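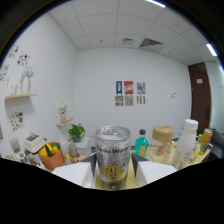

How to Make a Rhubarb Shrub for Sparkling Drinks

If you've never had a shrub, you're in for such a treat. It's an old-fashioned drinking syrup made with fruit, sugar and vinegar, and it's what I reach for when I want something fizzy and grown-up that isn't cocktail hour. My friend Ona gave me my first glass on her back steps one Saturday, and I went home and chopped rhubarb until dinner!

You'll need 600 grams of rhubarb (frozen is fine, and I use it all through February), the same weight of plain white sugar, two cups of apple cider vinegar and a thumb of fresh ginger if you like a little heat.

Slice the rhubarb thin and toss it with the sugar in a big glass or ceramic bowl. Grate in the ginger. Cover it and leave it in the fridge for 16 hours, stirring whenever you happen to walk by. It'll look like a sugary mess at first, and then the juice starts to run and you'll have a lovely pink puddle.

Strain it through a fine sieve, pressing gently with the back of a spoon. Scrape any sugar left in the bowl into the juice too - don't waste it. Now add the vinegar and stir until the sugar is gone. Pour it into a very clean bottle, put the lid on and let it rest in the fridge for 6 days. I know, I know, but it's awfully sharp on day one and it mellows so nicely.

To serve, put two tablespoons over ice and top with cold soda water. Pour the soda slowly down the side of the glass and give it a single stir so you keep the bubbles. Taste, and add a bit more syrup if you want it stronger.

The leftover rhubarb is wonderful on yogurt, or spooned over vanilla ice cream if the kids don't mind the tang.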